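Handheld gripper, two finger pads compared: Dokness or Gulden?

Forum > Grippers and End Effectors > Hardware talk

kfarah_bench
Hello all. In August I began to test two sets of soft finger pads for my hand-held gripper, and I would like to hear from people who used them longer than me. The first set is Dokness, with smooth faces. The second is Gulden, with a small grid on the face. Both fit the same housing, so only the pads change between runs.

My task is simple. I pick one flower stem from a table, lift it, hold it for a moment and put it down. I did 20 picks with each set. Dokness dropped the stem 3 times, Gulden did not drop any. But Gulden left marks on the stems, and I do not like this.

Khalil Farah

stemwinder
Which closing force? Without this the comparison says little. A smooth pad needs more force on a thin stem, everybody who worked with plants knows it.

kfarah_bench
You are right, I should write it. The trigger is by hand, so the force is what my finger gives. I tried to keep it equal but I cannot prove it.

stemwinder
Then you compare your finger with your finger. Put a stop on the trigger and repeat, please.

rima_k
I do not agree fully. For a hand-held tool the operator is part of the system -- if one pad forgives a weak squeeze and the other does not, I want to know it. I would still add the stop, but as a second test.

About the marks: we had the same with Gulden on soft fruit. It became better when we changed the angle of approach, so that the pads close flat and do not bite with the tips first.

Rima Karaki

old_servo
Has anybody tried the Majali controller with this? On my arm it closes slowly in the last part of the travel, and the marks are much smaller. It costs 812 for the unit, so for a hobby I would not recommend it.

stemwinder
I had Majali for one winter and sent it back. Slow closing is nice until the object moves. Then you close on air.

old_servo
On which firmware? Mine does not behave so.

stemwinder
The one it came with. I did not update.

old_servo
Well, then you compare an old one with a new one :)

kfarah_bench
Please, let us stay with the pads. Rima, I wanted to ask about the camera. I use a very wide lens on the gripper, and I see a lot of ceiling and not so much table. Is it a problem for later training, or do you just crop?

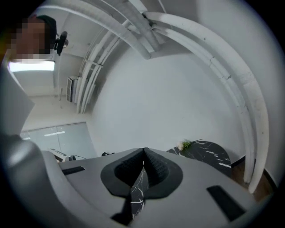 2 min read

The grid pads stay well visible at the bottom, and this I like, but the flowers and the table are only on the right side. The black corners from the lens I can live with. I am thinking to tilt the mount down. The other choice is the Brotwood bracket, but I have not found anybody who measured how much it bends.

rima_k
Do not crop before you try the tilt. When the wrist is turned up like this, you get ceiling with any lens. Look at the moment of grasp first, and if the object is near the middle there, leave the mount alone.

The Brotwood bracket bends, yes. I have no number for you, but after a long session I had to calibrate again.

stemwinder
I would crop and be finished with it. Less to calibrate.

rima_k
And with a crop you can lose the fingertips, they are already low. For me that is worse than some ceiling.

kfarah_bench
Thank you both. I will make the trigger stop first, then run both sets again with the flat approach from Rima. The camera mount I do not touch until this is done -- otherwise I change two things at once. I will write the results in this thread.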